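Cendanus > Workshop > Gallery > Planning the two-arm bench

Planning the two-arm bench: pictures and purchase notes

05/10/2022

At Cendanus we are a small workshop, and we have now the task to decide what we will buy for the next budget year. The question on the table is simple to say: do we order a second complete station with two robot arms, or do we improve the station which we already have? I am the person who prepares the list, so I have collected on this page a few notes together with pictures from the floor. My colleagues in the Jandton office asked for this, as they approve the money but they do not see the arms every day.

The work we look at is handling of drinks. An arm must hold a can over a plastic cup, and a second arm stands at the other side. For a person it is a very small job. For the budget it is a good one, because almost every line in our list has a connection with it: gripper, cable, bracket, floor, and the time of the people who must set everything up.

I write the amounts in dollars and without tax. Please do not compare them with the list of last year, where the shipping was included.
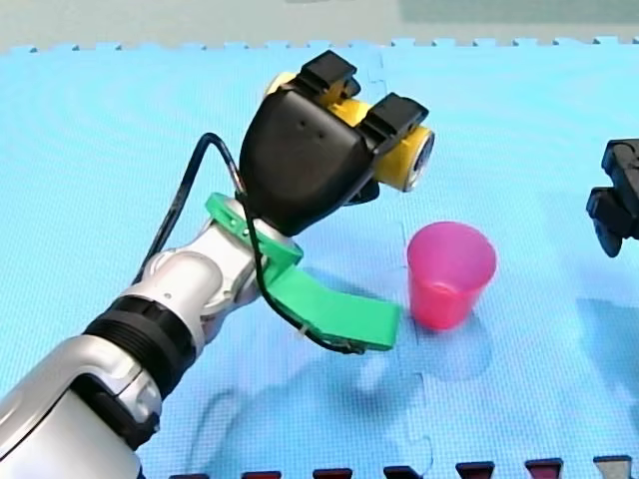
1. The wrist and its bracket

The green bracket on the wrist is 3D-printed, and the cable follows it down toward the tip. A small white cable tie holds the cable there.

For the budget I propose to treat printed parts as a consumable and not as equipment. This is a change. Until now each bracket was written under "accessories" of the arm, and when we needed a new one there was no line to pay it from. I have put 400 dollars for printing material for the full year. This should cover the brackets for both stations, if the second one is approved, and also the test pieces which we print before we are happy with a shape.

Cables I have moved to the same group. My request is that we order them in two lengths and keep a spare of each on the shelf. The price of one cable is small, but when a cable is missing the complete station must wait, and the waiting is what costs us. In the plan from Jisteo, which is the supplier of our second quotation, spare cables are not included and must be asked for separately. I did ask, and they will add them as an own line.

2. The gripper and the things it must hold

A can lying sideways in the black gripper, with the pink cup standing upright on the mat, is the normal situation for this work. The can is a round object with a thin wall, and for this reason I do not want to buy a gripper only by the maximum force in the data sheet. A strong gripper is easy to find. What we need to know before we sign is how fine the force can be set at the low end, and how the fingers are fixed, so that we can exchange them without to send the whole hand back.

My questions to both suppliers were these:

- Can the finger pads be bought separately, and in which pack size?
- Is the price of the gripper the same if we order it later than the arm?
- Who pays the transport when a gripper goes for repair in the warranty time?
- How long is the delivery if we order in October?

Osman, our first supplier, answered all of them in writing. Their delivery is 18 weeks for a complete arm with gripper. It is long, and it means that an order in October will not arrive before the winter is over. Jisteo answered only the first two until now. I will send them a reminder, but I prefer that we do not decide against them only because of slow mail.

One set of finger pads is 501 dollars at Osman. I was surprised by this number and I asked two times if it is correct. It is correct. I have put one set in the plan for each station, and if we want more we should speak about it before the list is closed.

3. The floor and the area of work

Many people forget the floor when they plan a station, and I forgot it also in my first version. We use a light blue foam mat made of tiles which go together like a puzzle. It is a cheap item, and it is easy to extend when the working area becomes larger. 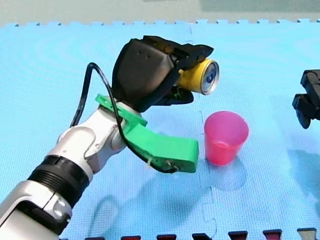 When the work is with drinks, the mat has to be counted as something we replace. I propose 3 complete sets of tiles in the plan, one to use and two in the storage. Please order them all in the same size and from the same seller, as the teeth of different brands do not always fit together. The color is not important for me, but the people who work with the cameras ask for a plain one, without printed letters or animals on it.

I also add a line for cups and cans. It looks a little strange to put cups in an equipment budget, I know this. But until now they were paid from the kitchen money, and the kitchen has complained. Plastic cups should be ordered in one model for the whole year. If the shape changes in the middle, we must begin again with a part of the settings, and this takes working hours which are in no list.

4. The second arm

In both pictures the gripper of the other arm is visible at the right side. For the money it is the largest point of this page. One arm can hold a can. If we want also that the cup is held or moved, we need two arms which share one area, and then it is not correct to calculate "one arm, two times". There is more to pay:

- a base which keeps the two arms at a fixed distance
- one controller per arm, or a common one if the supplier offers it
- a stop button which acts on both arms
- time to set up the shared area, which I have planned as working days and not as an amount

Osman sells the pair as a package with the base included. Jisteo sells single arms and the base is our own problem. The single arm of Jisteo is cheaper, but when I add the base and the work of our people the difference becomes very small. I have not put the final comparison here, because one price is still open.

5. What I ask from Jandton

Please tell me if printed parts, cables, mats and cups can go together in one line with the name "station consumables". It would make my work easier, and the workshop could order small things without a new signature every time.

Please also tell me if the delivery time is a problem for you. If the station must be paid inside this budget year, then a late arrival is a risk, and we should ask Osman for a payment in two parts. They have said that this is possible for packages but not for single arms.

When the last answer from Jisteo arrives I will put the complete table in the shared folder, under the same name as this page. The old table there is from the first version, without mats and without finger pads, so please do not use it for the approval.

2 comments | 5 shares

Contact the workshop | Copyright 2022 Cendanus | Back to top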